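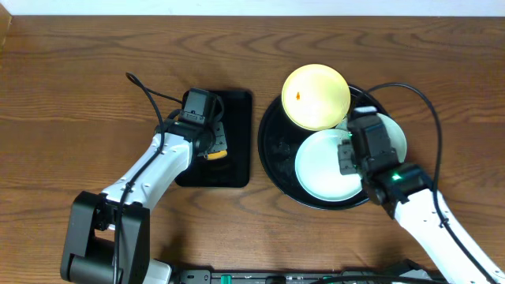 What does the Zellamis tooling do with a recorded episode?
It reads the joint logs and the camera streams of a two-arm tabletop session, puts them on one clock, cuts the result into labeled segments, and writes those segments in a form the Jastinau planner can load.

Scope

This card covers the dish-clearing split and the scripts that ship with it. The controller lives in its own repository and has its own README. Nothing in this repository sends commands to hardware, so the scripts can run on a laptop with no arms attached.

Contents

episodes/ - one folder per episode, with joint states, gripper commands and video
labels/ - segment boundaries and object names
tools/ - align, segment, check, export
configs/ - one file per table layout

The split has 260 episodes. The longest has 4000 control steps. Folder names are plain numbers and do not follow recording order.

Object names

Labels use color plus a short noun: yellow_bowl, green_plate, black_tray, round_tray, orange_sponge. Earlier labels had round_plate for the large round black piece. The export script maps both names to round_tray, but the raw label files keep whatever the annotator typed. A bowl and a shallow dish of the same color are easy to mix up from the head view, and the check script flags any episode that uses both names.

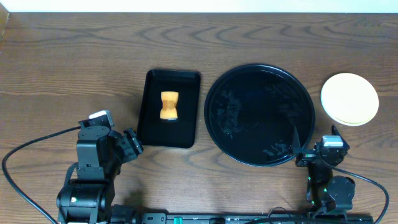
Running the tools

1. Copy configs/base to configs/local and set the data path.
2. Run align. It resamples joint states to the video clock and prints the offset it found for each arm.
3. Run segment. Boundaries come from gripper commands first, then from arm speed.
4. Run check. Episodes that fail are listed in failed.txt and skipped by export.
5. Run export with the name of the layout. The default is cudow.

On the current split, 98 percent of the episodes pass check. Most failures are dropped video at the start of an episode.

Known issues

Glossy surfaces give false object edges under overhead light. The perception config has a mask for this, off by default.
Segment sometimes merges two short grasps into one - set min_gap to 12 steps if you see it.
Layout names with accents, such as Văn, break export on older file systems. Use the plain form.

Last updated 2026-09-15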